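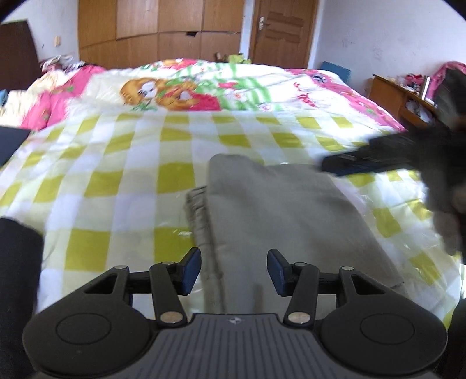 Moklow Folds Its Laundry, With Mixed Results

The Moklow residence hall has declared June its month of tidiness, and 516 residents have been asked to fold their clothes on the bed before putting them away. Standards vary. A gray garment on a checkered sheet made a respectable rectangle on top, while down its left side the layers stuck out, crumpled.

Warden Tin-yau Sin is content with that. "Last June I was stepping over sweaters," he said. "I'll take a lump."

Rooms will be looked over at 7 p.m. on the last night of the month. The tidiest floor gets $200 toward new drying racks. Ironing is optional, and few have opted.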